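I drove out to Kiltley in October expecting a shed full of big orange arms and a lot of grumpy people. What I got was a packing business called Zinar, a kettle that never seemed to be off, and Silviu Neagu, who'd packed mail orders there for years and now spends his mornings teaching a machine to do it.

The job is simple enough to say out loud. You hold the gripper, you reach for the thing, you close it, you put the thing down. Then you do it again, and again, until you've logged 617 good goes (that was the tally on the whiteboard when I left, and he was pretty chuffed with it!).

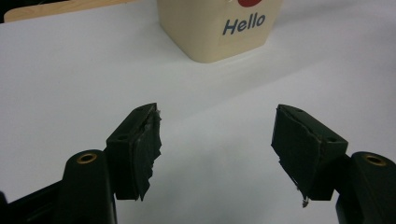
Lining up on the "Hello" container at Zinar, fingers wide open.

I had a turn, of course. I was hopeless - my wrist wanted to twist everything, and Silviu kept telling me to slow down and come in flat. He reckons his hands know stuff he'd never had to put into words before, like how far to open up before you get anywhere near a tub.

The floor used to send out 2,000 parcels a week with everyone on their feet till five. Three of the packers have moved across to the teaching bench, with a small pay rise and a lot more sitting. Their backs are better, they told me. They miss the radio, though, and the yakking across the line.
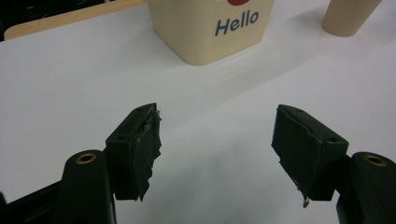
Romain Pruvost isn't so sure about the trade. The bench is a good job while it lasts, he told me over lunch, but he wants it in writing what happens to the three of them once the machine has learned enough. He's asked twice and he'll be asking again after Christmas.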